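Workshop > Robotics > Interviews

Two grippers, one arm, a lot of waiting: a talk with the Nunura test lead

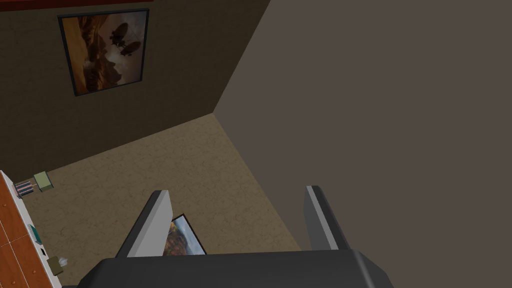 A reader of the last piece, Alemneh, wrote in to ask why anyone would compare grippers in simulation at all when the friction numbers are mostly guesswork. Fair point. So I put it to the lead on the Nunura tests first thing, before coffee.

"They're right about friction," she said. "I don't trust sim for slip. I trust it for reach, for clearance, for what the wrist camera can still see once the fingers are in the way." That last bit matters more than she expected. The wide parallel gripper blocks a good part of the view down low. The narrow one less, but it misses more.

How many runs? 139 per gripper, same arm, same start poses. Took up to 19 hours for the wide one – mostly the controller timing out and having to be restarted by hand. "Friday was just restarts."

The controllers then. They tried Dreltia's first, went back to their own. "Dreltia is smoother. But when the arm rolls over far it picks a different elbow solution and you lose the next two seconds." Their own one is jerky but does the same thing every time, and for comparing hardware she'd take that.

Any favorite? She wouldn't say at first. Then: "The wide one, for now. It forgives a bad approach." She wants softer pads on it, and a camera mount moved 11 millimeters up. The mount is beeing printed already.

Real arm next, in July, if the bench is free. Fewer runs, she thinks, and probaly no Dreltia. I asked if the sim rooms stay. "Yes. Every bad grasp on the bench, I want to play it back in there and see if it fails the same way." And if it doesn't? "Then I've got more work."

Search this site Enter keyword Go

Related
Garkarus arm, first week on the bench
Wrist camera or overhead camera?
Finger pads: what we tried
Controller timeouts and how to log them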